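November, evening

Woke before six and couldn't get back to sleep, so I did the soup early. Cut up the last of the squash and the two onions that were starting to go soft. The radiator in the back room is knocking again. I bled it and got mostly air, then brown water, and it knocked anyway.

Spent the morning on Grandmother's letters. I'm on the second box now. The ones from 1961 are the hardest to read because she wrote in pencil and pressed lightly, and she used both sides of thin paper. I got through 9 before my eyes gave up. Most are to her sister and most are about food and money. In one she asks for the poppy seed roll recipe and then complains for a page about the price of poppy seed. There is also a man called Illia Hutsuliak who keeps coming up. He fixed a stove. Later he is owed 60 of something, she doesn't say what. I wrote his name on a card and put it with the others.

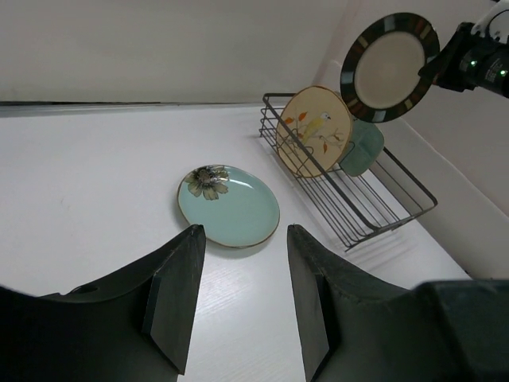
Melaniia called at lunch. She thinks Hutsuliak was a neighbor from the old street, number 1212, the building with the bakery downstairs. She is going to ask her mother. She also wanted to know if I'm still coming for the holiday and I said yes, if the car is back by then. Svyatoslav at the garage says the part is ordered. He said that last week too.

Walked to the post office in the afternoon. Cold, no wind. Bought stamps and an envelope big enough for the copies I promised Solomiia. It came to more than I expected. On the way back I stopped at the hardware store for a radiator key, as the old one is nearly stripped.

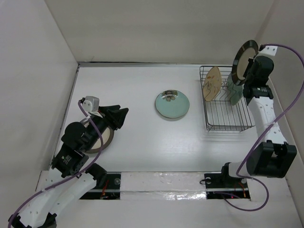

Turquoise plate with the flowers near the rim, and the wire rack.

Typed up four of the letters after supper. That makes almost 200 pages in the file, counting my notes. I need to settle how to spell the village, because she spells it three ways and I have been copying whichever one is in front of me. Ihor says pick one and put the rest in a footnote. I'll probably do that.

Soup was too thin. Added rice. Call the garage tomorrow, and find the blue folder with the birth certificates.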